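We use cookies to remember your settings and to see which posts get read. Accept all | Manage choices

11 September 2023

I promised myself I would write something every evening this month, even on the days when all I did was wash things and put them back where they belong, and today was very much one of those days. Up early, toast in the car, and then straight to the prep room to get ready for the first proper color week of the school year.

Ellia had left me her list, bless her, in that tiny slanted handwriting of hers, and it took me most of a cup of tea to work out that the word I was reading as "onions" was "oranges." She wants the color tubes out for the sixth graders, the same set we used last October, and I do love that set. There is something so cheerful about colored liquid in a clear tube! I could have stood there all morning just looking (and I very nearly did, until the phone rang and it was Araya wanting to know whether we still had the key to the Ustier cupboard. We do. It was in my cardigan.) 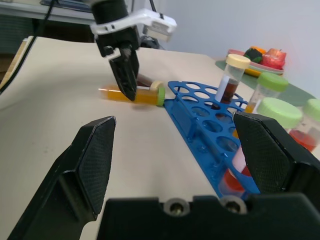

Filed under: Work days

The orange one is my favorite, it glows like marmalade when the light gets to it. The dark brown is much less of a showpiece, but I have a soft spot for it, and it looks quite handsome standing up in the blue rack with its cream cap on. Lime green caps and cream caps together make me think of the sweet counter at my grandmother's corner store, and I said so to Etenesh Ambaye when she came by, and she said all she could think of was soy sauce. Well, there is no arguing with that.

We had a long talk about labels, Etenesh and I. She would like every single tube to have one, written in pencil, and I would like that too in a perfect world, but I know what my patience is like after lunch. We settled on doing the new ones first and seeing how far we get. The replacement caps came from Bruvine, order 511, and the bill was $285, a good bit more than I had been expecting, so I shall be keeping a closer eye on where the old ones wander off to.

Home by six, feet up, soup from the freezer. Tomorrow I must remember to take back the big funnel and ask Ellia about the oranges.

Contact | © 2023 | Back to top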